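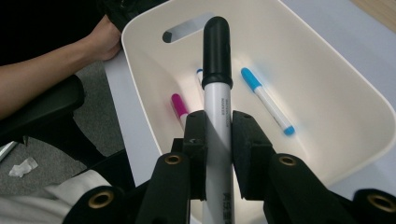
How do you teach a robot to tidy up?

Think about picking up a felt tip. Easy! You don't even think about it. Your eyes spot it, your fingers close, done.

A robot hasn't a clue. How wide should it open? How hard to squeeze? Where does the pen go next? Somebody could write out rules for all of it, but there would be thousands and thousands of rules. And then one pen is lying a bit sideways and the rules are no good.

So the team at Laltville tried something else. Copying!

First, the people do the job. They hold a gripper in one hand (a gripper is two fingers that open and shut) and there's a camera on it. Pick up, move over, let go. Again. And again. The camera sees the job just the way a robot's gripper would see it.

Each go is called a demonstration. Big word, just means "showing how". The Laltville team made 2,785 of them. Sore hands!!

Not every go was any use. Some were too dark, some were stopped half way. After sorting they had 2,548 good ones left.

Next bit, the learning. A computer looks at all the good goes and hunts for patterns. Pen here, fingers move like this. Tub close by, slow down. Nobody tells it the patterns, it has to find them itself. The program is called Futine and it took 9 days to get through the lot.

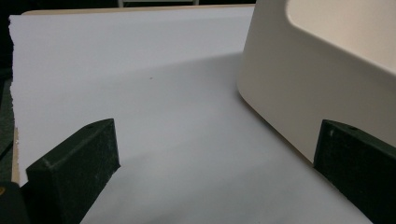

Then comes the test. A real robot arm, the same kind of fingers, and no person helping. The team tried it in two places, the lab at Laltville and a school hall in Droltbridge. It did better in the lab. Why? Differnt light in the hall, and a shinier table. The robot had never been shown a table like that.

That's a proper result, even the bad part. It tells the team what to show it next time.

Try it at home: close your eyes and get a friend to tell you how to pick up a pencil, words only. Then let them guide your hand insted. Which was quicker?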